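Stindov Household Sorting Collection

Data card and usage notes

Summary

The Stindov Household Sorting Collection records the sorting and boxing of small domestic items: adapters, cables, connectors, small containers and other things that tend to gather in drawers. It holds 1538 photographs arranged in 421 sets. Each set covers one box and its contents at a particular stage of sorting.

Scope

Boxes are ordinary household ones, kept in whatever condition they were found. Tape, scuffs and missing lids are part of the record and should not be corrected in captions. Surfaces include tables, floors and play mats. Patterned surfaces are tagged separately, as printed lettering on a mat may otherwise be confused with lettering on an item.

Labelling

Items are named by what can be read or plainly recognised. Where printing on an item is legible, it is transcribed in full, as with the USB3.0 to Fast Ethernet Adapter in the pale pink box. Where an item cannot be identified, the label gives colour and general form only, for instance "orange object". Guesses as to purpose are not accepted. 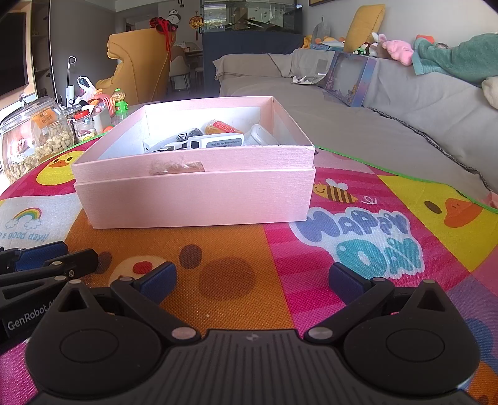
Cheuk-hei Wei has asked that cables and the adapters they belong to should share a single label, as most households store them together and look for them together. The present release keeps them apart - a cable is labelled as a cable, even when it lies against an adapter. A field for linked items is planned.

File layout

boxes/ one folder per set
labels/ item names and transcribed text
surfaces/ tags for mats, tables and floors

Known limitations

Deep boxes are under-represented, and items at the back are often partly covered. In 100 sets the contents have been labelled by one person only. These are marked "single" in the labels folder and should be left out of any comparison between labellers.

Maintenance

Corrections should be sent to Fung-ping Au, giving the set number and the label concerned.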